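I moved in October, and the kitchen in the new place has a fridge door that swings out to within a hand's width of the table. I considered this a defect for two weeks. Now I consider it a system. Drinks get bought, drinks get parked on the table, drinks go in the door, and I don't have to move my feet.

The trouble is the drinks. My friend Ming-te Hsiao believes a guest should be offered a choice, and I was raised the same way, so I own far more bottles than I have cold places to put them. The door rack was designed by somebody who drinks milk and possibly owns one jar of mustard. Tall glass goes in first or it doesn't go in. Plastic can take whatever is left. Anything fizzy should be carried like a sleeping cat, a rule I have broken on the stairs at Rultby more than once, with 40 steps to regret it on.

I've also stopped laying bottles flat on the shelf. They roll, and they wait for you to open the door before they do it.

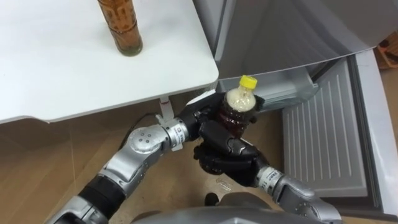 Iraklis Spanos
Writer, shopper, sole keeper of the fridge

Foam right up under a yellow cap means hands off the cap. Put the bottle in the fridge upright, shut the door, go and read something. Ming-te taps the lid with a fingernail first and swears by it. I have wiped down enough cabinet fronts to have my own views on tapping.

The big brown glass one can stay on the table until I've shuffled the pickles. It's dinner at seven and I still haven't bought ice.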